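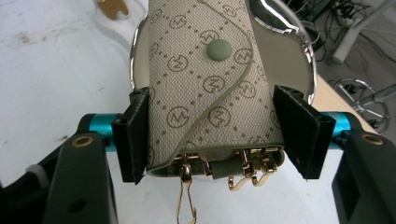

Figure 3. All-over ornament on the flap of a beige handbag: circled letters joined by lines of small dots.

4.2 Words for repeats

We had expected the all-over patterns to be the dull part of the study, and they gave us some of our favourite material. All 37 speakers in the Lonlow interviews had a ready way of talking about a motif that comes back again and again across a cloth, yet very few reached for the words found in pattern books. "Half-drop" came up only with Aldo Mazza, who had worked in a print shop. Other speakers talked of patterns that "march", "scatter", "climb" or "go on the slant", and they used these verbs with great confidence, often tracing the direction in the air with a finger as they spoke.

The slant words are especially interesting. A lattice such as the one in Figure 3 can be seen in two ways: as circles set in staggered rows, or as a net of diamonds with something sitting where the lines meet. Both readings are correct, and a speaker's first noun tends to settle which one they keep to. Those who began with "spots", "rings" or "letters" went on to talk about rows. Those who began with "diamonds" or "trellis" talked about lines and crossings, and mentioned the motif late or left it out. We found this split in wallpaper talk as well as in dress fabric talk, which makes us think it belongs to the pattern and has little to do with the trade. Donati's earlier notes on curtain fabrics at Woltelar point the same way, and we were delighted to find the two sets of interviews agreeing so well.

Size mattered less than we had guessed. Speakers used "trellis" for a dotted net small enough to cover with a thumb and for a painted wall 3 metres high. Only "sprig" had a clear upper limit, and several people laughed at the idea of a large one.

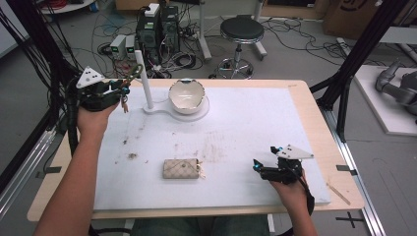
Border words behave quite differently. Where ornament is confined to an edge, speakers almost never use verbs of movement, and they are much quicker to name the object itself: it is a plate "with a line", a shawl "with a edging", a tablecloth "with a bit of a key round it". The border is treated as something the object has, and the all-over pattern as something the surface does. Plain pieces bring this out best. A white ceramic bowl with a thin gold rim, like the one near the far side of the board, would be called "plain with gold" by most of our speakers, and a smaller group would say simply "gold-rimmed". The first phrase keeps the bowl plain in spite of its rim! We heard the same pairing for hems, picture mounts and writing paper, and Cinzia Greco has since collected lovely parallels from older speakers in Clevby.

Mixed cases, in which a border closes off a repeat, are taken up in 4.3. They produced the longest answers in the whole set, one of them 500 words on a single scarf.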